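Sat 18 August
By Aileen Malabanan

Hot Drinks and the Guest Tray: notes for session 5

Last session we did bed linen and most of you agreed with the textbook, which worried me. These notes cover the tea side of the tray. Please read them before the practical and bring objections.

The usual advice, which you will find in the Catterall handbook and in nearly every supplier's leaflet, is that choice makes guests happy. Put out more kinds of tea and they will think better of the place. I have never seen this shown. The handbook gives a survey of 69 guests, who were asked if they would like a wider choice of tea. Of course they said yes. It costs nothing to say yes. What the survey didn't ask was which tea they drank, and if you have ever emptied a room tray you will know the answer is mostly the plain black one.

Reece Heywood kept a tally for us at the Mukia guest house over one September. He put out 8 kinds and logged over 500 packets used. I would not build a theory on one house in one month, and neither should you, but the fruit teas hardly moved and the plain black ran out twice a week. He also found that people took packets home. That counts as "used" in a tally, so be careful what you claim from figures like these.

Now the box. There are two schools. One says loose packets in a saucer or small bowl, the other says a divided box with a lid. Suppliers prefer the box, and they would, as they sell it. Points usually made in its favour:

- it looks tidy
- the guest can see the choice without opening it
- packets stay in their own sections

The first is true on the day you fill it. The second depends on the lid being clear and on the packets being placed with the label upwards, and a foil packet lying on its plain side tells the guest nothing at all. The third is true until somebody puts a peppermint back with the black. Ashley Oakley, who ran this module before me, marked students down for a half-full section. I don't, though I will mark you down for an unlabelled one.
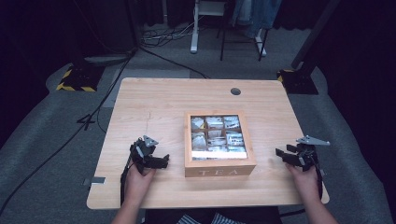 A box with nine sections does not need nine kinds of tea. Give the black tea three or four of them and see if anyone complains. Dureck's leaflet calls this "underusing the format". I call it stocking what gets drunk.

On packing: fill each section firmly enough that the packets stand or lie straight, then try taking one out with two fingers. If its neighbours come with it you have overfilled. Shut the lid and check that it closes by its own weight. Wipe the glass last, after your hands have been all over it.

Foil is supposed to keep tea fresh for longer than paper. It probably does, but the dates on the packets still need reading, and I would like someone to test the claim with a proper blind tasting before we repeat it.

For next time: read the Clerau pages on milk portions and write half a page on what they leave out. Declan has the spare copies.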